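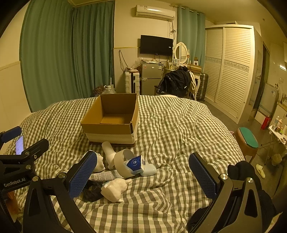
*Open carton and a roll of tape on the checked quilt.*

February 10, 2018

**Carton stacking, damp conditions, Wimimance coating**

Yurani has asked me twice whether we should switch to the Wimimance-coated board, so I spent the morning with the supplier sheet before touching the press. I'm still not sold.

The sheet says a coated box "retains its stacking strength in humid storage." Retains how much? After how long? There's a bar chart with no scale on the left side. The one real number on the page is 3,770 N, given as compression strength, and the footnote says it was measured on boxes held at standard conditions, meaning dry lab air. So the number that's supposed to convince me about damp storage was taken with no damp involved. I wrote to ask for the humid figure. The reply was the same sheet again, in color.

Liner weight is listed as 155 g per square meter. Our present board from Barutthorpe is lighter than that. If they compared their coated heavy liner to somebody's uncoated light one, I'd expect the coated box to win, and the coating could be doing nothing at all. I want the same liner with and without. Heriberto says they'll never send uncoated blanks because it would be against their interest. Maybe. I asked anyway.

**What we did today**

Cabinet first. The Riviere cabinet reads higher at the top shelf than at the bottom, and I don't trust the door display at all. Put the loose hygrometer on the middle shelf and went by that. It had still not settled by lunch. Left it alone.

Ran the dry controls on the Stistitz press in the meantime. Notes:

- Zero drifted between boxes. Re-zeroed each time. Earlier results where we didn't do this should be treated as soft.
- Top platen is not quite parallel. Failure keeps starting at the back left corner, whichever way I turn the box. That's the press talking.
- Coated boxes came in a little stronger than ours, inside the spread I'd get from one batch anyway. I would not put this in front of anyone as a difference.
- One coated box buckled along a score line well before the rest. Score was visibly crushed on arrival. Kept the result in, marked with a C. I don't like throwing out the ugly ones, especially when the ugly one is the seller's.

Heriberto wanted to tape the bottoms with the wide tape all the way up the sides. I said no for this round. Tape over the corners changes how the wall buckles and then we're testing tape. We do center seam only, same overhang at both ends, on every box.

**The creep question**

This is where I think the whole comparison goes wrong. A press squashes a box in under a minute. A pallet sits on it for weeks, and the humidity goes up and down every night. Paper under load gives a bit more with each cycle. A coating that slows down moisture could help a lot there, or it could simply trap the damp inside the flutes once it gets in through the cut edges, which aren't coated. I looked at the edges with the hand lens and they are bare.

So, dead load test. Sandbags on a board, box underneath, in the cabinet, dial gauge on top. Sandbags total 213 lb on the bathroom scale, and the scale needs checking against something better. Cycle the cabinet morning and evening, read the gauge before each change. Stop when it folds.

I'd like it to run until May. Yurani wants an answer sooner and I understand why, but a quick answer is what the sheet already gave us.

**Things I can't explain yet**

Warehouse says last spring's collapsed stacks were "all damp boxes." Nobody weighed one. Yurani's own photos show the stacks overhanging the pallet on one side, and overhang alone can take a big bite out of a box's strength. It is entirely possible we have a stacking problem and are about to buy a coating for it.

**To do**

- Shim the top platen, then repeat 2 of the dry controls
- Seal cut edges with wax on a few coated boxes, run beside the plain ones
- Ask Barutthorpe if they can sell us the heavier liner with no coating
- Yurani to find out who loads the pallets and how far over the edge they let them go
- Log cabinet humidity by hand, middle shelf only

Cabinet at end of day: steady since mid-afternoon. First box goes in tomorrow morning, one of ours.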